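About Bonstead Community Choir School

Hi, and thanks for clicking through! I started Bonstead because I love to sing and, for most of my life, was told I shouldn't. I was the kid asked to mouth the words at assembly. I was 22 before anyone showed me how to breathe properly, and I've been a pest on the subject ever since.

We opened one October in the old Gallegos Hall, with a donated piano (three dead keys, all of them useful ones) and 40 chairs. I'd put out far too many, and spent the first hour shuffling them into a circle so it looked cosier. These days we run beginners on Monday nights, a daytime group for shift workers and new mums, and the big choir, which does everything from folk to the daggier end of eighties pop.

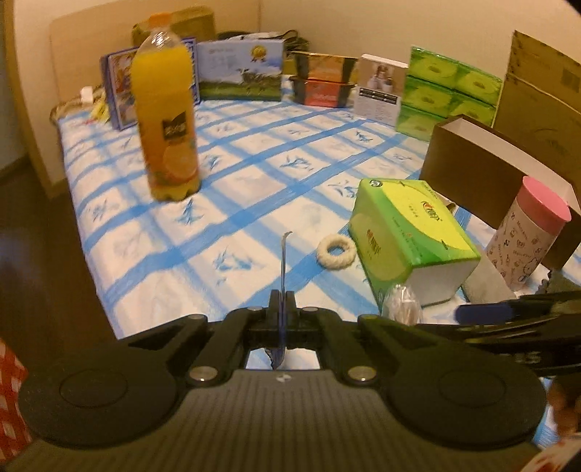

My first term I stood up the back near the door so I could do a runner, one of our altos wrote to me, and by the end of it I was down the front hogging the harmony line. She's still hogging it, and I wouldn't have it any other way.

There's no audition. You don't need to read music either, although we'll happily teach you if you're keen. I record every part at a slow speed so you can practise in the car, and I bring the lamingtons on the last night of term.

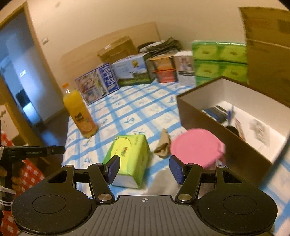

The big choir sings twice a year, and the winter concert is the one to come to. Last time we squeezed 200 people into the hall and did the Trodia Lullabies, a set of songs I arranged over one very long summer — the second one still makes the basses grumble. We also go carolling at the Prurnico Street shops in December, in whatever weather turns up.

Your first night is free, so come and have a sing before you decide. Doors open at half past six, the kettle's on well before that, and parking is easiest around the back by the tennis courts.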